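Guides > Prurby Arm > Open days > Running the demonstration

We use cookies to remember your language and the last page you read. Accept / Settings

5. Showing the arm to visitors

This is the fun part! Martim Aguiar ran our first open day in May with these same steps, and people kept coming back for a second go.

5.1 Open the practice room on the big display and load the Rotari task.
5.2 Set the speed to 20 per cent. Slow is lovely to watch - visitors can follow every joint.
5.3 Press Home and let the arm settle.

Note: keep each group to 18 people or fewer, so that everyone can see the display.

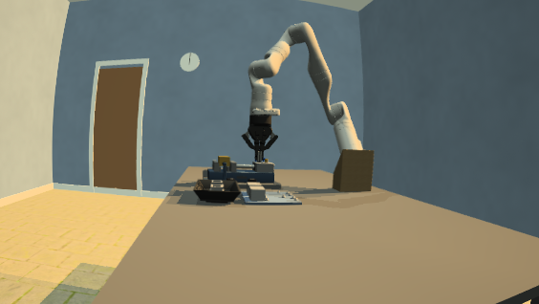 5.4 Ask for a helper and let them bring the gripper down with the arrow keys, 5 mm at a time.
5.5 Press Close, then Lift. If the grip slips, press Reset and let them try again.
5.6 Save the run under the helper's first name. They love seeing it played back!

Caution: unplug the real arm from the Kneževič controller before you start. Commands from the practice room will move it if the link is live.

Note: saved runs are kept for 24 hours. To keep one longer, choose Event > Export.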